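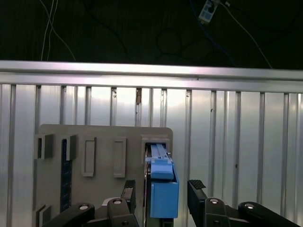 4.3 Routing Cables Above the Rail

Complete this section after the Ladefoged rail has been fastened and before any item is placed in the slot holders of the fixture board.

1. Disconnect the supply to the work area.

2. Lead each cable down to the top of the metal rail. Leave 60 mm of slack at the upper end.

3. Keep thin white cables together as a pair where both run to the same point. Do not twist them.

4. Gather any surplus length into a loose coil behind the rail line. The coil must be at least 100 mm across.

5. Secure the coil with 2 fabric ties (part 381). Do not use wire.

6. Check that no cable hangs in front of the corrugated panel or crosses the slot holders.

CAUTION: Do not pull a cable tight over the edge of the rail. Damaged insulation must be reported to the Lundstead service desk and the cable replaced.

NOTE: Wipe the grooves of the panel with a dry cloth before continuing – small debris may collect just below the rail.

7. Restore the supply and proceed to Section 4.4, Aligning the Fixture Board.

Uvuvby Installation Guide, revised 2018-04-27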